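Vadovari hand-held gripper, unit maintenance
Progress report to Ronar, 9/12/25
Prepared by Pirjo Laitinen

Status: in service. The unit has logged 1176 grasp cycles since the March rebuild, 705 of them on household items. Both finger pads were replaced during the rebuild and have not been changed since.

Work done this period. Santeri Halonen re-torqued the finger screws and reset the closing force to 70 percent of rated. At 80 percent the linkage flexed and the pads no longer met square. The guide rail was wiped and lubricated. Spare pads were ordered from Honkanen and have not arrived.

Open item: pad contamination. Lint and dust collect on the contact faces, and soap leaves a film that changes the grip. The pads are now to be cleaned before every soap series and inspected with the fingers open.

Pads closed on the soap bar, and fingers open with dust and fibers on the faces:

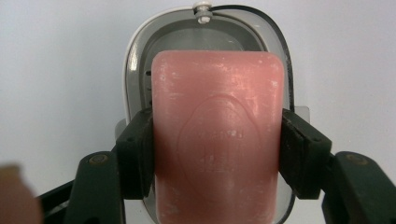
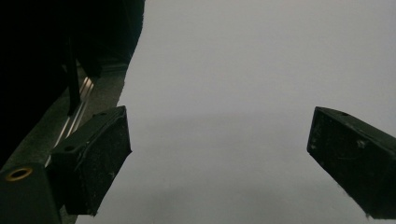
Cleaning is done with a lint-free cloth and water. Solvent is ruled out until Tobias Blackwood has the data sheet for the pad material. Remaining for next period: fit the spare pads, repeat the force check and close the contamination item. No change to the budget is requested.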